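Wire rack keeps catching on carpet, any fix?

Posted by Wirier, February 2019

So I keep a white wire rack on the floor in my spare room, and the carpet is this brown speckled stuff that grabs everything. Every time I slide the rack over to vacuum, a foot snags and pulls up a loop. I've got 2 pulls already and I rent, so I'm getting nervous. Is there something I can put on the ends? I'd like to keep it where it is — there's no closet in there.

Hepburn
Just lift it lol

Trunent
I had the same trouble in January. Get the little vinyl end caps they sell for dishwasher racks, a bag of 15 is plenty. Measure the wire first, because I bought the wrong size and they fell off inside the rug somewhere. Warm them in a mug of hot water and they push right on. For the loops you've already got, don't yank them! Snip them level with small scissors, or tuck them back down with a blunt needle if they're short.

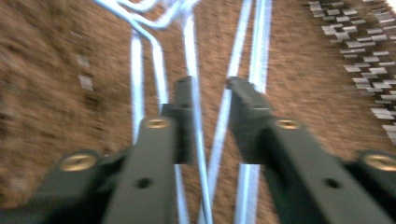
The speckled kind of carpet is pretty forgiving, by the way, and I can't find my own snips anymore. If the caps still drag, lay a thin plastic chair mat under the whole thing. Mine is a cheap one cut down with a utility knife, and the rack slides on it fine.

Ukum
Second the mat. I skipped the caps and it's been okay so far, though my rack is pretty light.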